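The Last Two in the Box

I moved into 1430 Hundwood with two suitcases and a landlady, and the landlady came with rules. Sharada Bangera had the downstairs, I had the upstairs, and we shared a hallway, a washing machine and (this is where it gets silly) a sweet tooth.

It started with a candy on my doormat. Just one! I ate it standing up with my coat still on, then worried all evening that it had been meant for somebody else. So the next morning I left a chocolate on hers. By the end of September we hadn't said more than hello on the stairs, but we'd traded our way through half the corner store.

Then she knocked. She was off to her sister's in Sutter for a month and would I mind watering the ferns? I said sure, of course, any time, and she handed me a key and told me the good stuff was on the black table and I was not to be shy about it.

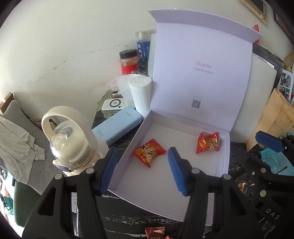

Sharada's ferns took me 4 minutes. The table took me the rest of the afternoon. She kept everything on it, the way my grandmother did, toilet paper and power bank and all, with a fan still in its plastic as if summer might be sent back to the store. And there was the white box with its lid up, ULucky in gray letters, and two candies left in the tray, all red and gold. One had a little cartoon figure on the packet. I told myself I'd have that one and leave the twisty one for her, because fair is fair.

I lasted until Thursday's watering, or whatever day it was, and then I had the twisty one too.

Well, I panicked. I took the bus all the way out to the Gamel market, 456 stalls if you believe the sign, and came home with a whole bag of something red that wasn't even close. I filled the tray anyway and wrote "sorry" on the back of my bus ticket.

She came home on a rainy night. I heard the key, the suitcase, the kettle. Then a long quiet, and then this enormous laugh coming up through my floor.

In the morning there was a candy on my doormat. It was one of mine, with a bite out of it.

12 comments | 31 shares

More stories
The Stotora Ferry
Room 1227
My Cousin's Wedding Shoes

Contact | Copyright September 2020 | Back to top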